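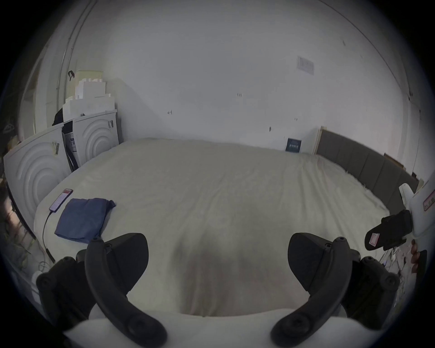
The upholstered headboard is a padded panel fixed at the head end of a bed, or left leaning near it for as long as the owner can stand. It consists of a flat board, a layer of foam or wadding, and a fabric cover stapled out of sight at the back. Grey is by far the commonest colour, followed by other greys.

History

The headboard began as a defence against draughts and damp walls. An inventory of 1717 from Zostolbridge lists "one bed head, stuffed, much leaned upon", taken by the furniture historian Kalliopi Shehu as the earliest local mention of padding. Her rival Henrik Wunderlich holds that the entry refers to a bolster. The dispute has now run to 14 published letters and shows no sign of tiring either party.

Construction

Vertical channels, in which the padding is divided into upright panels, became popular because they hide a sagging cover better than a plain front does. Buttoned designs look grander and collect more crumbs. The Weltberg pattern, sold flat with a separate wooden edging, is widely admired by people who have not had to assemble one.

Placement

Most headboards are meant to be bolted to the bed frame or hung from wall brackets. A good many are simply stood against the wall and held there by the mattress, an arrangement described in shop leaflets as temporary - a word they leave undefined. On plain white walls the top edge may leave small scuffs, which can be wiped, painted over or hidden behind a larger headboard.

The bed itself, once made, offers the widest flat surface in most bedrooms. Phones, folded cloths and unsorted washing tend to settle there until bedtime, when they move to the floor.
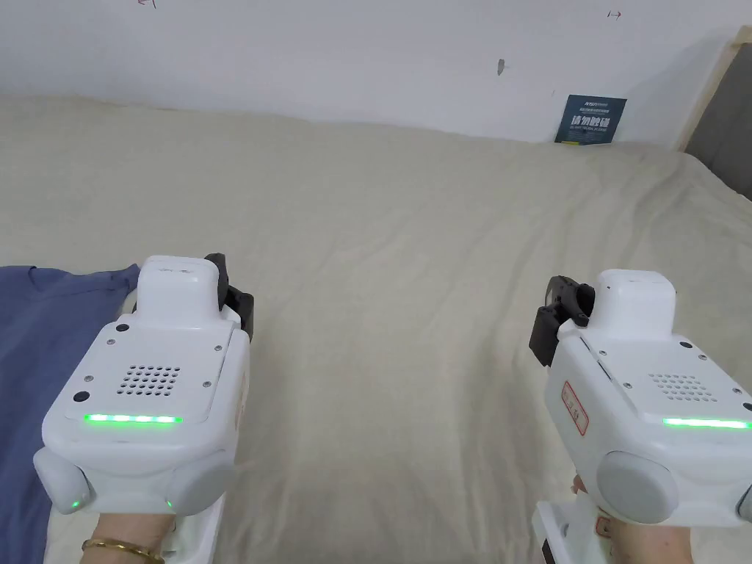 Can an upholstered headboard be cleaned without taking it off the bed?

Most can be vacuumed in place with a soft brush, working down the channels. Stains should be dabbed with a damp cloth after a test on a hidden patch.

See also

Bolster
Valance
Skellivari bed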